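Raimo Valtonen has 40 minutes before his train and he talks like it. Coat on, tea going cold. Author of a small book on sleeping in bothies and hill huts, 1,742 copies sold, he knows the number by heart.

"My mum bought 2 of them," he says. "So take those off."

He's 37 huts in now. Started in January, which was daft. First one was Skusar, up past the reservoir, no stove, half a door. "I slept in my boots. Woke up and couldnt feel the boots."

Why carry on then? He shrugs. Quiet, mostly. The walk in. The hut book, where people write the weather and then, a few lines on, something about their divorce. He reads every page, candle permitting.

Favourite is Hastix. Leaky, facing the wrong way, great view of a bog. He met Vinh Lý there, who now draws the maps for teh second edition. "He'd brought a whole cheese. You don't forget that."

Things he won't do: name the huts that are falling down. Too many visitors finish them off, he reckons. And he won't carry a tent as backup. "Then you'd use it."
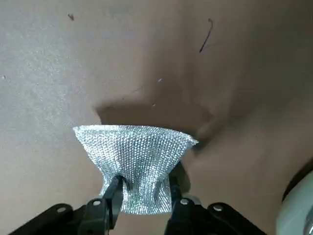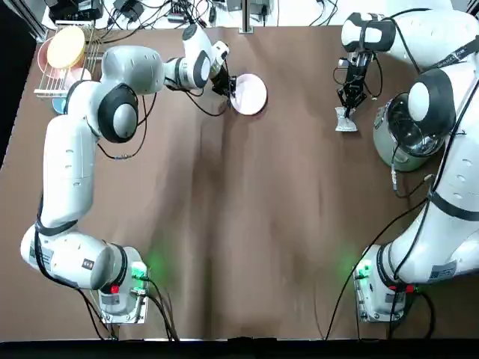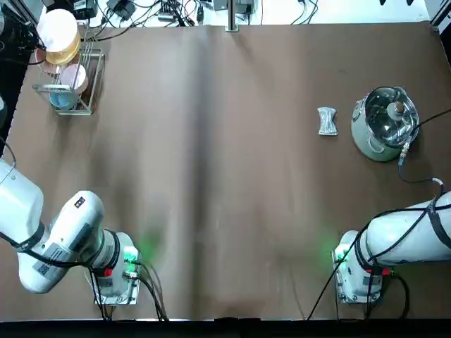

So what should a first-timer pack?

"A warm bag, a candle, dry socks and more food than you think. Leave the book at home, even mine."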